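Home | Guides | Parts | Support

Pruten Folding Table - Set-Up Guide
Section 2: Leveling and First Use

Before you start, open the legs fully and check that each lock has clicked. Keep children away from the leg hinges while you work.

1. Stand the table where it will be used. Thick rugs let the feet sink over time, so place it on bare floor if you can.

2. Push down gently on each corner in turn. If one corner dips, note which foot is off the floor.

3. Turn that foot counterclockwise to lengthen it. Make small turns and test again after each one.

4. When the table stands still, tighten the lock nut on every foot by hand. Do not use pliers - the nut is plastic and will strip.

CAUTION: Never unscrew a foot more than 19 mm. Past that point the thread no longer holds the weight of the table.

5. Wipe the top with a damp cloth and mild soap. Dry it right away, and let the table stand for 2 hours before you set anything on it.

Note: The Clutitz leg extensions have their own feet. Remove the standard feet first and keep them in the parts bag.

6. Set light dishes on the table and press on the edges once more. A rattle means a foot is still short. Go back to step 2.

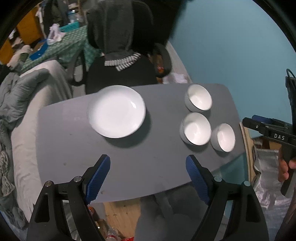 Nhàn Quan writes that her table passed the corner test and still rocked the next morning; one lock nut had worked loose overnight, and she now checks all of them again the day after leveling. We recommend the same for tile floors.

7. Check the feet again after 6 weeks of use, and each time the table is moved to another room.

CAUTION: Do not sit or stand on the table. Do not drag it with the feet extended - lift it from both ends.

If a foot is damaged, order a replacement set before using the table again. Sets are sold under part number 300.

Contact Nornulora Support | © Nornulora | Back to top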